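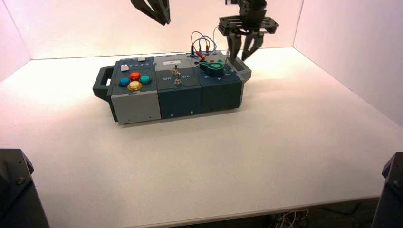 **Skavdale bench project — progress note, April, for Puvotus**

Sorry it's short, writing it between the open day and the kit going back up to Rutness. Numbers first, then the day, then what we need from you.

Where we are:

- 550 logged runs was the target for this quarter. We have 318. Behind, see below.
- Of those 318, 166 finished the full sequence with no hand on the stop button. The rest stopped part way, most of them at the probe leads.
- Spend is on plan apart from cabling. Ran over on cabling.

**Open day**

We had some 60 people through, more than we'd set chairs out for. Mostly from the two colleges, a few from Degefa, a handful who saw the sign and came in. Doors at 10, last group gone just after 4.

The demo was the task board, same as in the proposal: coloured push buttons, the toggle switches, the sliders, the rotary knob, test leads. Two arms over the table, one gripper each. Gebremedhin ran the morning groups and I did the afternoon. Each group got a short talk, one full sequence, then questions while it reset.

What went well. The buttons. Every group, no misses that I saw, and the pace is much better than in the winter. People liked the knob too, probably because you can see the wrist turn. One of the college groups asked for it three times and we did it three times, which is why the 11.30 lot started late.

What didn't. The leads. They're springy and they don't lie the same way twice, so the arm goes for where the plug was last time and gets a bit of wire. Two groups watched us do the reset by hand. I'd rather they saw that than a stopped arm and me talking over it. Also the lights over the table were on full in the morning and the glossy caps on the buttons were throwing highlights back at the wrist camera. Turned them down at lunch and the afternoon was steadier. Should of done that the day before.

The switches were somewhere in the middle. Flipping to On is fine. Back to Off is slower, the fingers come in from the wrong side and have to have a second go. Gebremedhin thinks it's the approach angle, I think it's the finger tips. We have a bet on it.

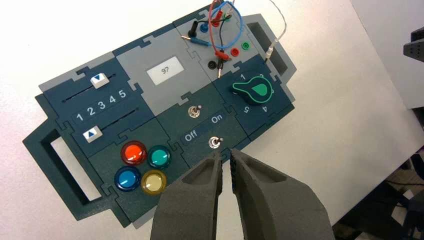 Wondimu Berhe asked, near the end of the last session, why we turn the board at all between runs, when a real panel is bolted to a wall and stays there. Fair question and I gave a poor answer on the day. The better one is that the arm comes to the panel at whatever angle the trolley got parked, and we've nowhere near the accuracy to park it square each time. If it can find a switch on a board lying any old way then parking stops mattering so much. He then said he'd believe it when he saw it done on one of his own panels, and offered us one. I've said yes please. Collection from their stores is still to arrange.

Some other things people raised, in no order:

- How long to change over to a new panel. Two days at the moment. We'd like half a day.
- Can it read the little display and act on the number. Not yet, it's next quarter's work and it's in the plan.
- Noise. Several said it was quieter than they'd expected.
- Whether it can be hired. No!

Feedback forms came back from less than half, my fault, they were on the table by the door and the door was propped open in front of them. The ones we have are good. Will scan and send seperately.

**Why the run count is behind**

Three weeks lost to the wrist cable, as flagged in my last note. New one is in and routed differently, no dropouts since. We also stopped running overnight for a bit after a gripper finger worked loose, and only went back to it once we had a check at the start of every batch. The check costs us a few minutes a batch. I think we keep it.

At the present rate we'd make up most of the gap by the end of next quarter but not all of it. I don't want to promise all of it.

**Next**

1. Leads. Gebremedhin Gebreyes is trying a look-first step, where the arm pulls back and takes a fresh view before every plug. Slower, but early tries are promising.
2. New finger tips, narrower, for the switches. Being printed at Rutness.
3. Lighting — a fixed setting, written down, taped to the wall.
4. The borrowed panel, once it's here.
5. Reading the display.

**Asks**

Could you confirm whether the cabling overspend can come out of the travel line? We've barely touched travel. And we'd like to run a second, smaller open day in the autumn, by invitation, maybe four groups and no walk-ins. Costs would be the same as this one less the chairs. If that needs a form please send me the form.

Run logs are in the shared folder under Skavdale, same place as before. The sheet called "final" isn't the final one, use the one dated after it. I'll tidy that up when the kit's been unpacked.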